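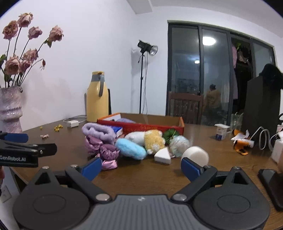 플렐론, 가정용 정리 로봇 ‘프루케오’의 집는 동작 오류에 관한 조사 결과 발표

양손 수집 기록의 시간 어긋남 확인, 기록 1,147건 사용 중지
운영 중인 로봇 29대는 이전 버전의 동작 모델로 되돌려

[홀토프] 가정용 로봇 소프트웨어를 개발하는 플렐론(Flelon)은 탁자 정리 로봇 프루케오(Prukeo)에서 발생한 집는 동작의 오류에 대하여 내부 조사를 마치고 그 결과를 공개합니다. 이 오류로 불편을 겪으신 이용 가정에 깊이 사과드립니다.

오류는 12월 초에 배포한 동작 모델에서 처음 나타났습니다. 로봇이 물건을 집을 때 손가락을 닫는 시점이 늦어졌고, 그 결과로 팔이 먼저 움직이거나 물건을 옆으로 밀어내는 경우가 있었습니다. 천으로 된 물건이나 인형 같은 부드러운 물건에서는 큰 문제가 되지 않았으나, 유리잔과 꽃병처럼 세워 놓는 물건에서는 넘어질 위험이 있었습니다. 홀토프(Holtov) 지역의 시범 가정에서 유리잔이 탁자에서 떨어져 깨진 사고가 두 건 접수되었습니다. 다친 사람은 없었습니다. 두 가정에는 이미 보상을 완료하였습니다.

플렐론은 첫 번째 사고가 접수된 날 오후 4시에 모든 시범 가정의 프루케오에 정지 명령을 보냈습니다. 두 번째 사고는 이 정지 명령이 도착하기 전에 일어났습니다. 해당 로봇은 인터넷 연결이 약한 방에 있었으며 명령을 받는 데 시간이 걸린 것으로 확인되었습니다.

원인은 로봇의 기계 부품에 있지 않았고, 학습에 사용한 기록에 있었습니다. 플렐론은 사람이 손에 드는 그리퍼를 양손에 하나씩 잡고 실제 가정의 탁자 위 물건을 옮기는 방식으로 동작을 기록합니다. 각 그리퍼에서는 영상과 손가락이 벌어진 정도가 함께 저장되며, 두 기록의 시간은 플렐론의 변환 프로그램이 맞춥니다. 이 프로그램을 가을에 새로 고치면서 오른손 쪽의 시간 보정이 빠졌습니다. 따라서 오른손의 영상과 손가락 값 사이에 300밀리초에 가까운 차이가 생겼고, 모델은 이 차이를 올바른 동작으로 배웠습니다. 그리퍼 장비 자체에서는 이상이 발견되지 않았습니다.

배포 전 검사에서 이 문제를 찾지 못한 이유도 조사하였습니다. 당시 검사는 가벼운 천과 작은 상자를 집어서 바구니에 넣는 과제를 중심으로 진행되었습니다. 이러한 물건은 손가락이 조금 늦게 닫혀도 대부분 집을 수 있기 때문에 성공률이 이전 모델과 비슷하게 나왔습니다. 또한 기록을 확인하는 화면은 왼손의 값만 기본으로 보여 주도록 설정되어 있었습니다. 담당자가 오른손의 값을 보려면 별도의 메뉴를 열어야 했고, 이 절차는 점검표에 포함되어 있지 않았습니다.

플렐론의 안전 책임자 다미안 카초로프스키(Damian Kaczorowski)는 다음과 같이 말하였습니다. “검사에 쓴 물건이 너무 쉬웠습니다. 깨질 수 있는 물건을 다루는 로봇이라면 깨질 수 있는 물건으로 시험해야 합니다. 이 점은 저희의 잘못이며, 시범 가정의 여러분께 죄송하게 생각합니다. 특히 첫 번째 신고를 하신 분은 잔이 떨어진 순서를 매우 자세하게 적어 주셨고, 그 내용이 원인을 찾는 데 큰 도움이 되었습니다.”

플렐론은 다음과 같은 조치를 시행하였거나 시행하고 있습니다.

동작 모델의 복귀: 시범 가정에서 운영 중인 29대는 모두 문제가 없는 이전 버전으로 되돌렸습니다. 이용자가 직접 해야 하는 작업은 없습니다.

기록의 사용 중지: 잘못된 시간으로 변환된 기록 1,147건을 학습 자료에서 제외하였습니다. 원본 파일은 보존되어 있으므로, 고친 프로그램으로 다시 변환한 뒤에 한 건씩 확인하여 사용할 예정입니다.

검사의 변경: 배포 전 검사에 세워 놓은 유리잔, 뚜껑이 있는 컵, 꽃이 꽂힌 꽃병을 추가하였습니다. 이 물건 가까이에 부드러운 물건과 전선이 함께 놓인 복잡한 탁자도 시험에 포함합니다. 양손의 손가락 값은 이제 한 화면에 나란히 표시됩니다.

정지 기능의 보완: 로봇이 서버와의 연결을 일정 시간 확인하지 못하면 팔을 안전한 위치에 두고 스스로 멈추도록 변경하고 있습니다. 이 기능은 다음 업데이트에 들어갑니다.

변환 프로그램과 검사 절차의 외부 검토는 기술 검증 회사 가예프스키(Gajewski)가 맡았습니다. 가예프스키는 시간 보정이 정상으로 돌아온 것을 확인하였으며, 연결이 끊어진 상태의 정지 시험은 아직 진행 중입니다. 검토 보고서는 시험이 끝난 후에 플렐론 홈페이지에 전문으로 게시됩니다.

새로운 동작 모델의 배포 일정은 정해지지 않았습니다. 그때까지 프루케오는 유리와 도자기로 된 물건을 집지 않도록 설정되어 있으며, 이러한 물건을 발견하면 이용자에게 알림을 보냅니다. 알림을 받으신 경우에는 물건을 손으로 옮기신 다음에 정리를 다시 시작해 주시기 바랍니다.

12월 중에 프루케오가 물건을 떨어뜨리거나 밀어낸 일이 있었으나 아직 신고하지 않으신 가정은 앱의 ‘안전 신고’ 메뉴를 이용해 주십시오. 물건이 파손되지 않은 경우에도 신고하실 수 있습니다.

플렐론 소개
플렐론은 홀토프에 본사를 둔 로봇 소프트웨어 회사입니다. 가정의 탁자와 선반을 정리하는 로봇의 동작 모델을 개발하며, 프루케오를 시범 운영하고 있습니다.

보도 관련 문의: 플렐론 홍보팀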